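Questions about joining the Drarnbridge Volunteer Marine Search Unit

Last updated Wed 20 March

## Who can apply?

Anyone aged 18 or over who lives or works within 60 kilometres of the Drarnbridge boat ramp. You don't need to own a boat or have worked in emergency services. You do need a current driver's licence and a police check, and you have to be able to swim.

## How well do I have to swim?

There is a pool test at Bellamy Aquatic Centre. You swim 14 laps in your own time, any stroke, then tread water for 5 minutes in overalls. People who don't pass can sit it again at the next intake.

## Do all members dive?

No. Most of our members work on shore or on the boat. Shore crew handle lines, radios, lighting and the log. Boat crew drive, keep lookout and run the sonar. Diving is a separate stream, open to members who have been with us for a full year and already hold a recreational ticket.

## What does the unit do on a callout?

We support the police, who are in charge of every search. Usually that means searching the river, the weir pool and the banks for a missing person, or for property the police want recovered. We don't attend road crashes and we don't fight fires. If police divers are needed they come up from the city, and our job is to have the site marked and the boat ready.

## Is there an age limit at the top end?

There isn't. Boat crew and divers have a medical every year, and shore crew every second year.

## How much time does it take?

Training is on Tuesday nights at the shed, with a full-day exercise each August. We ask members to make at least 2 sessions a month. Callouts come at any hour, and you can mark yourself unavailable on the roster whenever you need to.

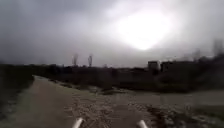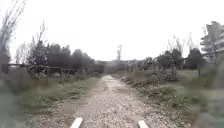
*Cloud over the scrub (first photo) and the gravel path (second).*

## Will my employer have to let me go to callouts?

That's between you and your employer. Some local businesses release staff on full pay and some don't. We can write a letter explaining what the unit does — ask at your interview.

## What gear do I get?

The unit supplies overalls, a life jacket, a helmet, gloves and a Tralura radio, which stays at the shed. You buy your own boots. Steel caps are not allowed on the boat. Divers use unit cylinders and regulators but bring their own mask and fins.

## Is it paid?

No. Fuel is paid back at a set rate per kilometre if you drive your own car to a callout outside town. Claims go in through Cavimico, the same system we use for the roster.

## What if I find a callout hard to deal with?

Some searches end badly. There is a talk after every job, before people go home, and a counsellor you can ring directly without telling anyone in the unit. You can stand down for as long as you like and keep your membership.

## Can I come and have a look first?

Yes. Visitors are welcome on any training night, but let us know beforehand so there's someone to meet you at the gate. Wear closed shoes.

## How do I apply?

Pick up a form from the shed or ask for one by email. Return it with a copy of your licence. Riaan Xaba, our membership officer, will ring you to book the pool test and an interview. If you haven't heard back after 14 days, leave a message on the unit phone — forms do go missing now and then.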